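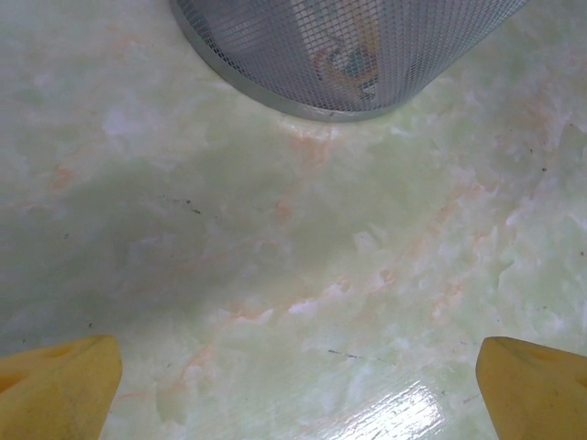
Rultov suspends two-arm sorting runs after gripper fault

Mar 15, 2026 – Rultov has stopped unattended runs on its two-arm sorting cells after a gripper failed to report a lost grip. The cells move plastic bottles from a work surface into a bin.

According to the fault report, the finger position signal on one arm froze at its last valid value. The controller read this as a bottle still held and went on with the drop motion. The arm completed 7 empty cycles before the force limit tripped at the bin rim and both arms stopped. No one was hurt.

Logs going back to January show the same frozen signal 16 times, each lasting more than 400 milliseconds. The controller accepted all of them, as its timeout applied only to a missing signal – a repeated value did not count as missing. 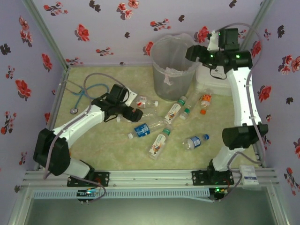

Melaniia Pasichnyk of Clunerik, the supplier of the control software, said that the timeout worked as specified and that the specification was wrong. A patch will reject any position value that stays exactly the same for 20 milliseconds while the fingers are commanded to move.

Until the patch is installed, an operator must be at the stop button during every run, and arm speed is limited near the bin. Halina Kwiatkowski will review the test results for Rultov before the limit is lifted.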